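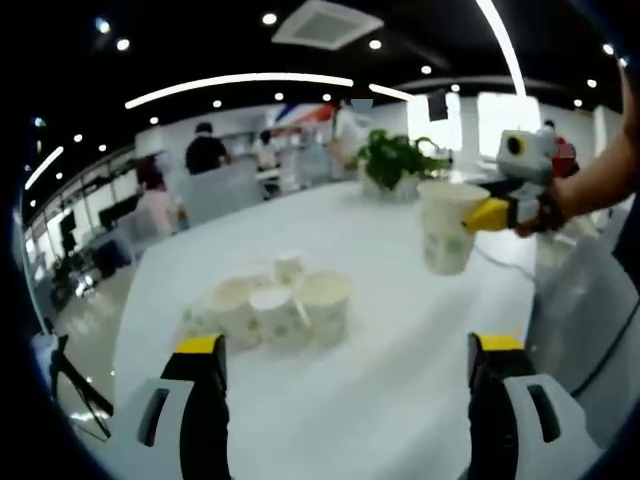 Kakden's library is getting its evening hours back, and I couldn't be happier. From September the doors stay open until 9 pm on 11 evenings a month, after a petition that pulled in 2,338 signatures (mine's on there twice, sorry, I signed at the bakery and forgot). I popped in to hear the news and have a cuppa. Tea at the library comes in white paper cups with little pale green dots on them, and I went through a couple while Fasil Seyoum took us through the new timetable.

Fasil runs the branch and he's been pushing for this ever since the late shift was cut. He told us the shire will pay for 15 extra staff hours a week, and Hughes Street parking will be free after six, which was my big gripe. 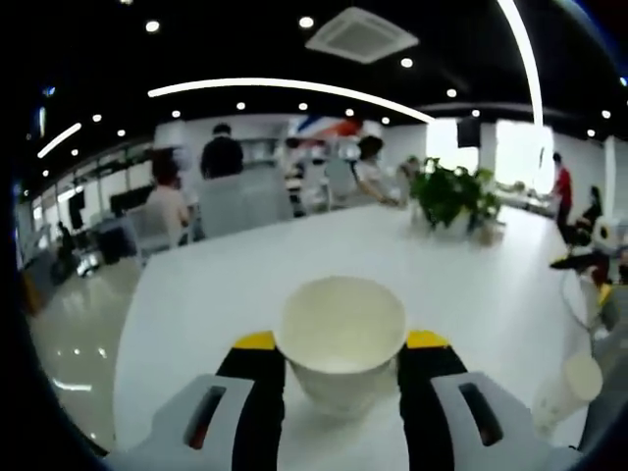 The homework club gets the back tables first, then the language groups move in once the kids have cleared off. There's room for 26 people in the English conversation class and it's already half full, so ring the desk if you're keen! The Orimico bus will run one later trip on those nights too, leaving from the stop out the front at ten past nine.

Horkinov branch isn't getting the same deal yet. Fasil reckons they'll look at it again after the summer, and I've heard there's a petition going over there as well. I'll try to sign that one just the once.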